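3.2 Sessions and scoring

Practice blocks ran on the indoor court at Clutwood, mornings only. Two squads, 17 players in all, one dropped out before the second block (ankle) and is left out of every table except Table 1. Last block closed 2008-11-02. Each player shot 200 free throws per block, in sets of ten, with a two minute rest after every second set. No music, no crowd noise. Coaches were asked to stay off the floor and mostly did.

Shots were scored make / miss plus a rim code (short, long, left, right). Rim codes came from the baseline scorer. Where the second scorer disagreed the shot was kept but the code was dropped. This hurt the left/right split more than short/long, see 4.1.

The Orkell group got a fixed pre-shot routine: three bounces, one breath, eyes on the back of the rim. The Karaki group was told to do whatever they normally do. We did not correct anyone who drifted off the routine during a set, only between sets. In hindsight a stricter rule would of made the comparison cleaner.

3.3 Hand tasks

Off the court, a short battery of seated and standing hand tasks, both hands. Grip force first, then release timing, then the bimanual work. Order was fixed, so fatigue is mixed in with task and we cant separate the two.
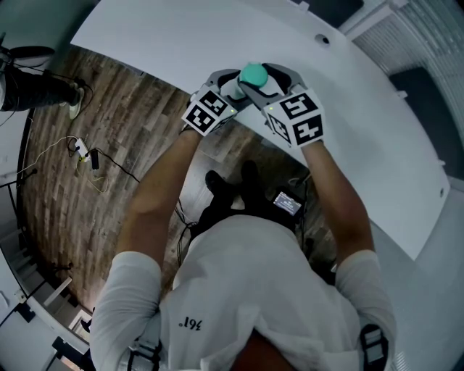
Figure 4. View from above. Hand-held grippers with marker cubes, fingers closed together around a small ball-shaped object.

Scores from the battery were entered in Nultix and exported per player. Missing trials left blank, not zero. An earlier export had filled them with zeros, and the means in our workshop abstract are off for that reason. Use the numbers in Table 3.

3.4 Analysis

Change in free throw percentage, block one to block two, was the main outcome. Battery scores went in as a single covariate. We tried splitting it by hand and the model would not settle with a sample this size. Guards and forwards pooled; only 11 players had a listed position that matched what they played in games. Game free throws from the regular season (roughly 840 attempts across both squads) are used for the check in 4.3 and nowhere else. Those were logged by team staff, differnt sheets for each squad, no rim codes.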